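Haltano council moves on gun storage rule

11 December 2023

I sat through the whole Haltano council meeting last night so you didn't have to, and the safe storage ordinance finally passed its first vote, 9 to 7. Gun owners in city limits would have to keep firearms locked up whenever they aren't carrying them or using them.
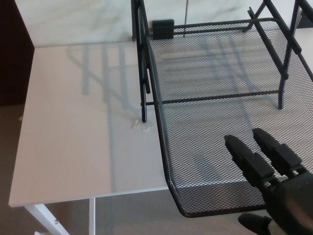 Photo: Perix News Desk

The fine for a first offense is set at $225, down from the $306 in the November draft. I figured that cut would win over a few of the holdouts, and it did – two of them switched sides right before the vote!

People from the Oyelaran neighborhood mostly spoke in favor, while folks from out by Drernar Road worried about being able to get to a gun quickly at night. I thought both sides kept it pretty civil.

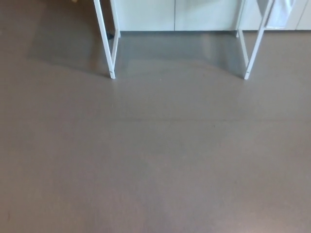
The part I keep getting asked about is what counts as locked. The draft says a safe, a lock box or a trigger lock will do, but a plain cupboard won't. So a row of white cabinets like those along the floor there wouldn't cut it unless they had a real lock on them. Hunting rifles fall under the same rule, by the way. A second vote is still needed, and I'll be there for that one too.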